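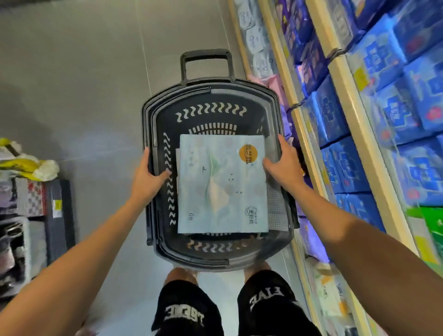

Tissues in the basket, a light blue pack.

I got word in August that the old relay works in Kaltis is going to keep one of its lines running after all, and I've been grinning ever since. I spent a good part of my working life fixing gear that depended on Kaltis relays, so you'll forgive me if this item runs a little warm.

First, the news. Ollow, the company that took over the Kaltis building, will go on making sealed reed relays in the east hall. The west hall is being cleared out and will be rented for storage. The line that stays has 31 people on it, and all of them have been offered new contracts. The plan had been to close both halls and ship the winding machines off for scrap, and I had already written half a gloomy piece about it (now in the trash, happily).

What changed is an order from Astotel, which runs telephone exchange equipment in small towns and mining settlements. A lot of that equipment is older than the people looking after it, and it still works fine as long as somebody can supply the switching parts. Astotel went through its stores in the spring and found that it had 2 years of spare relays left. After that, it would be pulling them out of dead cabinets and hoping. So it signed up for 233 crates, to be delivered in batches, and that was enough for Ollow to keep the lights on in the east hall.

For those of you who never had one in your hand, a reed relay is a lovely little thing. You have two thin metal blades sealed inside a glass tube, with a coil wrapped around the outside. Put current through the coil, the blades pull together and the circuit closes. Take the current away and they spring apart. There's no dust in there and no air to burn the contacts, and a good one will click away for millions of operations. The hard part is the glass. You have to melt the ends shut around the blades without cooking the plating or knocking the gap out of line, and the Kaltis people have been doing it on machines that were put together in their own shop. I visited once and stood there like a kid at a train set -- tube after tube going past the heaters, each one glowing orange for a moment and then going dull.

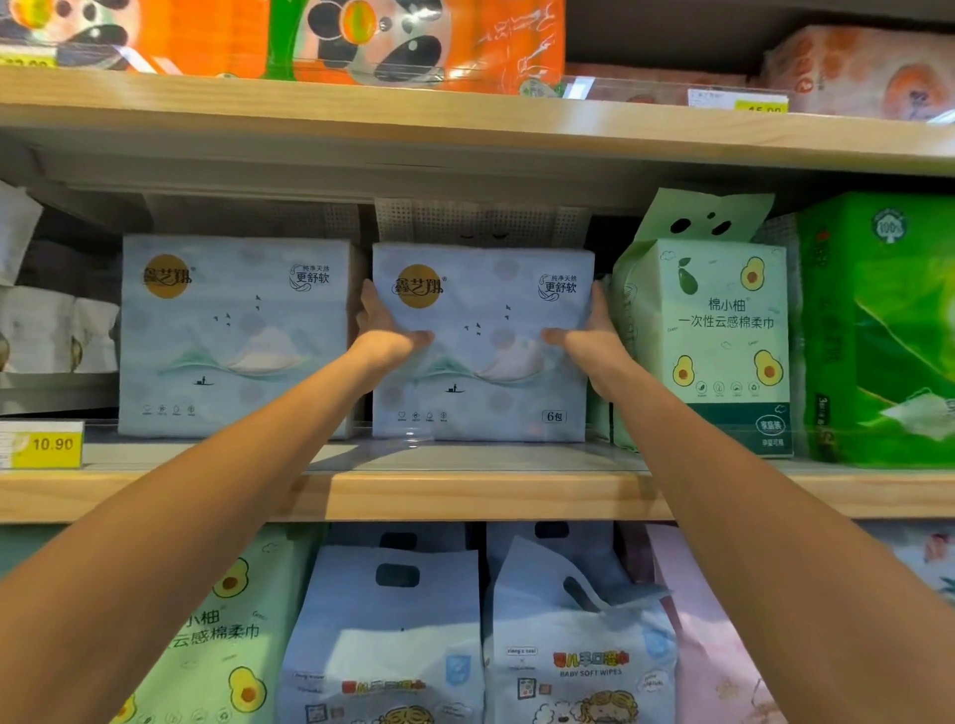

The trouble with keeping only the reed line, Mallet_fan wrote to me after I posted the first scrap of this news, is that the plating shop was in the west hall, and without it the blades will have to come from outside, so you may get a relay with the Kaltis name on it that behaves like something else entirely.

That's a fair worry and I share it. I asked Ollow, and the answer I got was that the plating tanks are too far gone to move. The blades will come already plated from Mallet, a smaller shop across the river that has done contact work for pressure switches and thermostats. Trial lots have been through the test bench. I was told they passed, but I haven't seen the numbers, and contact resistance after a long run is the one I'd want to see. If it creeps up, an exchange will start dropping calls in ways that drive a repair crew nuts. I've asked for the test sheets and I'll put them up if they come.

The other thing I was curious about was the drawings. When a plant like this changes hands, the paper is usually the first thing to go in the dumpster. In this case the archive was boxed up, 40 cartons of it, and moved upstairs from the basement, which I hear floods. It covers the reed relays, the older open-frame types and even some stepping switches that went out of production ages ago. Ollow says it will scan the reed relay set first and then see about the rest. I'd love to get my hands on the stepping switch sheets myself, and I know at least a few readers who'd drive all night for them!

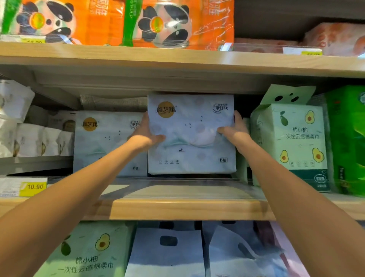 Six-packs on the middle shelf.

As for small buyers, there's some good news there too. Ollow will sell short lots to repair shops and hobby folks once the first Astotel batch is out the door. Prices aren't set. The 12-volt type comes first and the 24-volt type follows, and the 60-volt one that the telephone crowd keeps writing to me about is only going to Astotel for now. If you need those, send your request in to the Kaltis sales office anyway, and put the old part number on it. They told me they're keeping a list.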